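**September 2025, Restrepo shared workshop, bench 2**
Entry by Edith Tello. Continues the gripper build (Zulter arm, second set of fingers).

Purpose of the session: to establish whether the revised fingers hold a smooth, partly filled bottle through a half turn of the wrist. The rigid test blocks were completed under the previous entry and are not repeated.

Configuration at start:

- Finger pads: black, second casting, edges trimmed by hand
- Wrist servo: Stesudus, horn reseated and screw secured with thread lock
- Supply: bench unit, current limit raised from 300 mA to 500 mA on the gripper channel only
- Control script: the Grollitz branch, with the wrist speed limit left in place

The first attempts were stopped at the approach stage. The closing position had been saved for the old fingers, which are thinner, and the new pads met the bottle before the arm had finished lowering. The closing value was rewritten and the old one left in the file as a comment. Colleagues using the old fingers must restore it before running anything.

With the new value the grip was taken on the body of the bottle, over the label, and the wrist was turned at the reduced speed. Encoder reading at the end of the turn was 3680, which agrees with the figure calculated for this horn position.
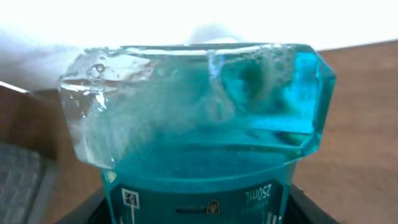 *Wrist camera, bottle inverted, fingers on either side. 250 mL mouthwash bottle, liquid still unsettled.*

The moving liquid is the principal difference from the blocks. The motor current did not settle when the wrist stopped, and the script read the variation as a change in grip and issued a small correction. The correction was unnecessary. A short delay has been placed between the end of the turn and the first current reading. The length of the delay was chosen by trial and should be treated as provisional.

The camera exposure also requires attention. The far side of the table washes out under the present lighting, and the clear end of the bottle returns strong highlights. Edge detection on that part of the bottle is not considered reliable. The label gives a better target and will be used for alignment until the lamp has been moved.

Outstanding items:

- [ ] Repeat the turn with the speed limit removed
- [ ] Move the lamp and record the new exposure setting
- [ ] Measure pad wear against the first casting
- [ ] Clean up the comments in the Grollitz branch before merging
- [ ] Order a spare servo horn

The bench is reserved for this build until November. The current limit has been returned to 300 mA and the arm parked with the fingers open.

E. Tello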